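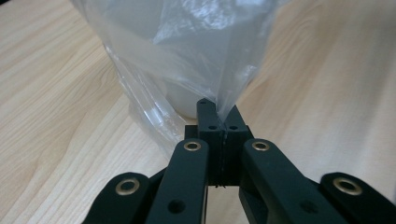

Hand-held gripper lets go of thin plastic bags, one side only

Posted by Aidan Ó Dálaigh, 20 December 2025

We have a pair of the Foley hand-held grippers at the Mudgate bench. The job is bagging and unbagging small white bins, a task I was told would be a nice easy one to start with. Thin clear film, the kind that sticks to everything on earth except the thing you'd like it to stick to.

The left gripper is fine. The right one closes, looks shut, and then the film slides out as soon as I lift. If I squeeze harder, the tips seem to splay a hair at the top and it gets worse. Cups, boxes and my own sleeve it will hold all day.

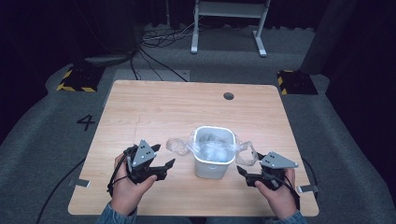 So far I've wiped the fingers, swapped the cables between the two sides (no change, but now I know which cable is the annoying one), and rerun the zero routine twice. The cycle count on the bad one is 2867. The good one is at 1963, so neither is exactly a pensioner. Is this a finger problem or a linkage problem? I'd like to know before I order parts from Stedex and wait until spring.

Caoimhe Kinsella

Linkage, most likely, but check the cheap thing first. Close the jaws on a strip of printer paper and pull it up from the tips. Then do it again lower down. If it's tight at the bottom and loose at the top, the blocks aren't meeting flat.

Loosen both finger screws half a turn, close the jaws on a flat steel ruler, hold them shut, and tighten the screws a bit at a time, left, right, left, right. Do not do one side fully and then the other. I have, and I got a gripper that could hold paper at one corner and had opinions about the rest.

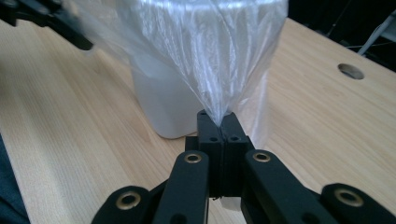 Film is a much meaner test than anything solid, so you can have a gripper that passes every check in the setup sheet and still drops bags. A cup forgives you a small gap. What matters for this job is the very top edge of the blocks, where the neck of the bag goes in and is squeezed to a point, and the seam below it needs to be straight all the way down.

If the ruler trick doesn't fix it, wiggle each link sideways at its eyelet. Any click you can feel is play, and squeezing harder just gives the play somewhere to go. Our Skornden sheet says to replace the bushings at 4000 cycles. One of ours started clicking at 946.

Bořivoj Dvořáček

Put rubber tape on it.

Noreen Ó Dálaigh

Please don't put rubber tape on it, at least not before doing what Caoimhe said. Tape changes where the jaws close, so you'd have to redo the zero, and in November I spent an afternoon picking glue out of a seam.

Also, Aidan, mark your grippers L and R on the arms. You swapped the cables. Are you sure you swapped them back?

Aidan Ó Dálaigh

I was not sure. They are back now. Paper slips at the top and holds at the bottom, so I'm off to find a ruler.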